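Skiltik Manipulation Kit: Evaluation Progress Report, Second Period

Prepared by: Rasa Butkienė, Flastadgate Applied Handling Group
For: Normunds Siliņa, Equipment Program Office
Period covered: April to June

1. Purpose

The program office funded a trial of the Skiltik manipulation kit to decide whether Flastadgate should license it for the small-parts handling line at Clomley. The first report covered delivery, installation and safety checks. This one covers data collection, the first trained policies and the state of the support contract. A purchase recommendation is due at the end of the third period and is not made in this document.

2. Kit under review

The kit on trial is the two-arm version with five-finger hands, head camera, teleoperation station and recording software. The vendor also lists a version with parallel grippers. We did not request it, as the Clomley line includes rotary controls and push buttons that the gripper version is not rated for in the vendor's own data sheet.

Software was updated once in the period. The update changed the format of the joint log. Recordings made earlier had to be converted, which took Mārtiņš Jõgi four working days. The vendor supplied a conversion script, but it dropped the wrist force channel and had to be rewritten here.

3. Data collection

The target for the period was 1000 accepted episodes across five task groups. We have recorded 3473 attempts since installation, counting operator training and abandoned takes, and the accepted total now stands above the target. Acceptance is decided by a second operator who reviews the video and joint log together. The main grounds for rejection were:

- dropped frames from the head camera
- operator correction after a missed grasp, where the task sheet calls for a single attempt
- fingers hidden by the forearm for most of the approach
- wrong starting layout

The five task groups are stacking and unstacking of cups, placing flat parts on a soft surface, button pressing, knob turning, and transfer to and from a plate. The soft-surface group was added at the request of Clomley, where parts arrive on padded trays. Contact height is harder to judge on a cushion than on a bare table, and a light part can tilt when a fingertip presses beside it.

The layout used for the soft-surface group has a square beige cushion on the table, with two nested light blue cups and a white wall switch on it. The control box and the plate of switch boxes and pipe fittings are kept to the right, so that an operator can change task group without clearing the table.

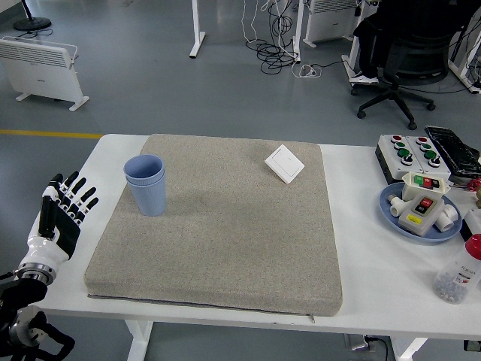
4. Results to date

Policies were trained separately for each task group with the vendor's default settings. Each was tested over a fixed set of trials with starting positions drawn from a printed grid.

Cup stacking: meets the 90 percent threshold agreed with the program office. Remaining failures occur at release, when the thumb stays in contact with the rim and drags the upper cup.

Soft-surface placing: below threshold. The hand closes too early on flat parts and pushes them into the fabric. Kadri Priedītis is testing a slower final approach.

Button pressing: meets the threshold on the control box. Below threshold on the small switch boxes, which slide when pressed unless they are fixed to the surface.

Knob turning: below threshold. The policy turns the knob but does not stop reliably at the requested position. The vendor has confirmed that the default camera resolution is a limit for this task.

Plate transfer: not yet tested. Collection is complete.

A combined policy covering all groups will be trained once plate transfer has been tested on its own.

5. Reliability and support

The right hand was out of service for six days with a worn tendon on the index finger. The replacement part arrived promptly, but the printed procedure was for an earlier hand model. Uldis Jankauskaitė completed the repair by video call with the vendor and has written a local procedure, now stored with the kit documents.

The system logged 134 hours of powered operation in the period. There were two protective stops, both caused by an arm reaching its joint limit during teleoperation. Neither caused damage. The operator station does not warn of an approaching limit, and we have asked for this to be added.

Support response has been within the contract terms for hardware. Software questions have taken longer, and two remain open: the dropped force channel and the cause of the camera frame loss.

6. Comparison with Ferraro

The program office asked for a brief comparison with the Ferraro kit. A loan unit was refused, so the comparison rests on documents and one remote demonstration. Ferraro offers a longer warranty and a simpler calibration routine. Its hand has fewer driven joints, and the demonstration did not include knobs. We do not consider this enough evidence to rank the two.

7. Budget

Spending is within the approved amount. The spare tendon set was charged to consumables. Funds set aside for a second operator station have not been used, and we request permission to carry them into the next period for a higher-resolution camera.

8. Work planned for the third period

- Test the plate transfer policy and train the combined policy
- Repeat the knob tests with the new camera, if the carry-over is approved
- Fix the switch boxes to a weighted base and repeat the button tests
- Run a one-week trial with padded trays from Clomley
- Obtain a written price for a three-year license, including hand repairs

Decision requested from the program office: approval of the carry-over in section 7.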